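Last updated: Dec 15, 2023

I've had the Skorkel hand-held gripper kit for two weeks now, and I like it a lot more than I thought I would! You hold it, do your ordinary chores, and the kit records the moves so a robot can learn them later. Setup took me 12 minutes -- most of that was the app.

Clothes are where I've used it most. Thick padded stuff is easy to pinch, and the jaws close nice and evenly. 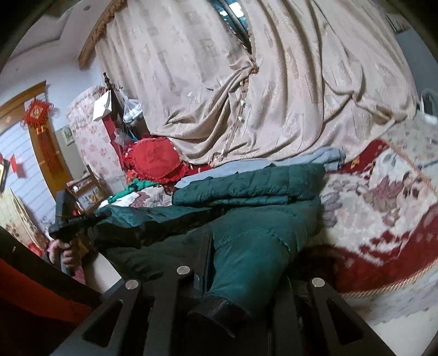 Thin shirts are fussier (I dropped one sleeve five times in a row, ugh). My wrist also gets tired after a long session, so I'd love a lighter version. Divya Kurup at Skorkel answered my email the same day and sent me softer finger pads, and those helped with the shirts. I'm keeping mine.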